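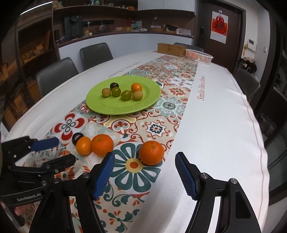 Fruit sorting practice with the hand-held grippers: oranges and a plum on the table runner, more fruit on the green plate.

Molmont Student Robotics Club Opens Its Table-Setting Project to New Members

TIRNWOOD – Sunday, March 22, 2020 – Hi, everybody! Bernadette Iwasaki here, faculty adviser for the Molmont Student Robotics Club, and I get to write the press release this time. Lyle Ridgeway usually does it and his are much shorter, so if you're an editor working with a small space, please cut wherever you like and keep the part about how to join.

The news first: the club is opening its table-setting project to new members, and we're taking 20 of them. No experience needed. If you're a student at Molmont and you can pick up a piece of fruit without squashing it, you already have most of what we're going to ask of you in the first month.

The project is called Fitzsimmons. It got that name from the first student who joined, who wanted a name that sounded like a butler, and we never came up with a better one. The goal is to teach a robot arm to do the small jobs that happen around a dining table: put fruit on a plate, take it off again, move things into a basket, tidy up after. It sounds easy. I thought it sounded easy, and I have been teaching for a long time and should have known better.

We do the teaching by hand. A student holds a gripper, does the job with it the way you'd do it with your own fingers, and the recording of that job goes into the set we train from. One go at a job, start to finish, is what we call a run. As of this week the students have 776 good runs in the set, and I'm so proud of them I've been telling people at the grocery store.

Why fruit? Well, fruit is wonderful for this! Oranges roll. Plums are dark and slick and don't sit where you put them. The little ones on the plate are the worst of the lot, because you have to close the fingers just far enough and then stop, and a beginner nearly always goes too far. Two oranges are never quite the same size either, so the arm can't get away with memorizing one grip. We tried wooden blocks in October, when we were just starting, and the runs looked great and taught us very little. Then one of the students brought a bag of oranges, and our success rate fell through the floor, and that was the day the project got interesting.

We also stopped clearing everything off the table before practice. A real table has a cloth on it and a runner with big flowers and somebody's chair pushed in at an angle, and a robot that only works on a bare gray bench isn't much use at dinner. So the tablecloth stays on. Ours says "Smile like a flower" on it, and it has become something of a club motto – it's going on the T-shirts if I can get the order in.

Lyle, who runs the software side and is a much calmer person than I am, wanted me to include something from him. "The arm is only as careful as the people who taught it," he told me. "When a student slows down and does a clean pick, I can see it in the training. When they're rushing to get to lunch, I can see that too." He'd also like new members to know that he answers questions by email and will answer them kindly, even the one about whether you need to know calculus. (You don't. It helps later.)

Here's how a normal session goes. We meet for 60 minutes. The first few go to setting out the fruit and checking the grippers, and we have everybody look at the pads on the fingers before they start. Then students work in pairs. One does the runs, the other watches and writes down anything odd, such as a dropped plum or a plate that got bumped. Halfway through they swap. At the end we look at a few recordings together and talk about which ones to keep. That last part is my favorite, and it's where I've seen shy students turn into very firm judges of a plum pickup.

Bad runs don't get thrown out, by the way. They go in their own folder with the notes, and two of our second-year students are using them for a side project on spotting a slip early. I can't say much about it yet, mostly because they've told me not to, but I think it's going to be good.

All of this is heading toward the Furnholm Household Robotics Challenge, where student teams set a table, serve from it and clear it with the judges watching. The date will be announced by the organizers and we'll pass it along when we have it. Our team's best score in a full practice round so far is 55 points. Lyle thinks we can raise that a good deal with more varied runs, so that's where the new members come in. More hands means more ways of picking up an orange, and the arm needs all of them. Left-handed people, we would especially love to hear from you!

New members start with the fruit plate task, same as everyone did. After that you can go where you like:

Recording, which is the hands-on gripper work and the biggest group.
Labeling and review, for people who like being picky.
Training and software, with Lyle.
Build and repair, which right now means a lot of small screws.
Write-ups and outreach, so I don't have to do the next one of these by myself.

There's no fee. We supply the grippers, the computers and the fruit, and we ask members to come with short sleeves or sleeves they can roll up, as a dangling cuff will ruin a recording faster than anything. Dates and times for the first session will go straight to the people who sign up, along with a short safety sheet to read before you come.

To sign up, send a note to the club through the Molmont student activities page with your name, your year and which of the groups above sounds like fun. Two sentences is plenty. Places go in the order the notes come in, and if we fill up we'll keep a waiting list and write to you when a spot opens.

Reporters and teachers from other schools are welcome to get in touch too. We're happy to share our task sheets and our run notes form with any school that wants to start something like this, and Lyle can talk you through the setup.

Media contact: Bernadette Iwasaki, faculty adviser, Molmont Student Robotics Club, Tirnwood
Technical questions: Lyle Ridgeway, software lead, Fitzsimmons project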